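Kristýna Halás has laid tables at the Dorstead for most of her working life, and she still starts with the cloth. "If that's wrong, everything on top of it looks wrong," she says. The dining room seats 98, and in October it is full most evenings.

She began as a washer-up and moved to the floor after one summer. The plates came later, when the old white ones were sold off and she was asked to choose the new set. She went for light blue.
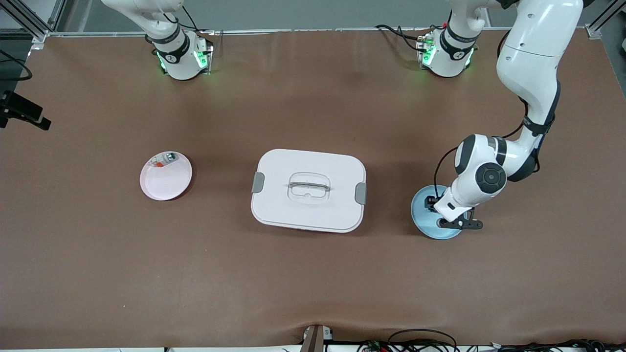 "People told me blue puts you off your food," she says. "I've had one complaint in all that time, and he finished his dinner."

A plain brown covering goes under them. She likes a raised rim - it keeps gravy where it belongs - and won't buy anything too wide to carry three at a time. Breakages run to 20 or so a year, mostly at the sink.

Aurélien Lefèvre, who runs the kitchen, wanted square plates at first. "We argued for a week," he says. "She asked me to stack them. I tried, and we bought round."

The spares are kept in a cupboard by the back stairs. Halás checks them herself at four o'clock, before the first tables are laid.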